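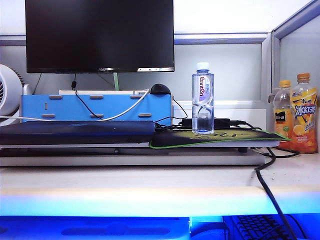
Part 3: Setting up the desk organizer and getting your cables under control

By now you should have the Vikum box built (Part 2, if you skipped ahead, and I know some of you did). I've put together a few of these for the folks at our Fliltodthorpe office, and the building is the quick bit. Living with it is where people get grumpy, so let's do this slowly!

What you need: the organizer, a soft cloth, a pack of Aubert hook-and-loop ties (mine came in a 52 pack and I'm still working through it), and a pencil.

1. Clear the desk and wipe it down. Unplug the monitor first, and the fan too if you keep one at your elbow like I do.

2. Measure your desk. You want 1400 mm of clear width if the box is going to share the surface with a fan and a screen. Less than that will work, but you'll be nudging things all day.

3. Slide the box in under the front of the monitor with the slot handles facing you. Leave 5 cm behind it. Don't push it flush against the cubicle panel — the cables need somewhere to go.

4. Plug the monitor back in and feed its cable down behind the box. Do the same with anything else coming down the back, one at a time.

Note: If a cable ends up looping across the front, stop and reroute it now. A cable hanging over the handles will catch every time you reach for something, and you will swear at it.

5. Gather the slack and tie it in loose bundles. I leave enough length to turn the screen toward a coworker without yanking anything.

6. Put your small stuff on top. A mouse parks nicely up there when you're writing by hand, and the desk in front stays free for a notebook.

Caution: Keep the load on top under 400 g per item. The top panel is thinner than it looks and a big mug of coffee is asking for trouble (two kinds of trouble, if you have a keyboard nearby).

Caution: Keep loose cables and paper well away from the fan grille. Check again after you've moved the fan, even an inch.

7. Label both ends of each cable. Pencil on a scrap of tape is plenty. Wumpini Fiadzo gave me a set of Conditz color tags for this and they're lovely, but I'd used tape for years and it did the job.

Check the ties again in a month or so. I did mine in November and two had already worked loose. For cleaning the painted front, go on to Part 4, and please don't use anything with bleach in it.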